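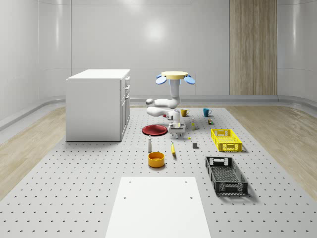
3 min read

Getting Sticky Drawers and Sagging Cabinet Doors to Behave

18 April 2018
By Ingeborg Pfister

Search tips Enter keyword Go

A drawer that sticks is usually dirty, overloaded or slightly out of square. Start with the dirt.

Pull the drawer all the way out and turn it over on a towel. Vacuum the runners with the narrow nozzle, then wipe them with a damp cloth and a drop of dish soap. Let everything dry before you put anything slippery on it. On wooden runners I rub a plain white candle up and down the length, three or four passes. Metal slides get a dry silicone spray. Cooking oil goes gummy within a few months and collects crumbs.

If it still sticks, look for a shiny patch on the side of the drawer. That is where it rubs. Sand the patch with 120 grit, try the drawer, and sand again if you need to. Go slowly - you can't put wood back. When you are done, a light pass with 400 grit makes it smooth, and then the candle again.

White cabinets

White paint shows every fingerprint around the handles. Warm water and dish soap take care of most of it. For the grease that builds up near a stove, make a thin paste of baking soda and water, leave it on for 3 minutes and wipe it off with a soft cloth. Test it first on the inside of a door. Skip the scrubbing side of the sponge, as it dulls the finish and the dull spots then hold dirt.

The flat top of a low cabinet gets the worst wear. Felt dots under lamps and bowls help. So does a tray under anything you water.

Doors that sag

Open the door and tighten the hinge screws by hand. A power driver strips the holes in older cabinets. If a screw just spins, take it out, push in two wooden toothpicks dipped in wood glue, snap them off flush and leave it overnight. Then drive the same screw back in. I did this on 9 hinges in the pantry in our old house on Uvgate and only had to redo one.

What goes where

Heavy things belong in the bottom drawer. A top drawer full of cast iron will bend its slides sooner or later, and the cabinet can tip when it is pulled out. Tall units should be fastened to a wall stud whatever you keep in them.

Next month in April's follow-up list: squeaky hinges.

Contact | © 2018 Breltitz Home Notes | Back to top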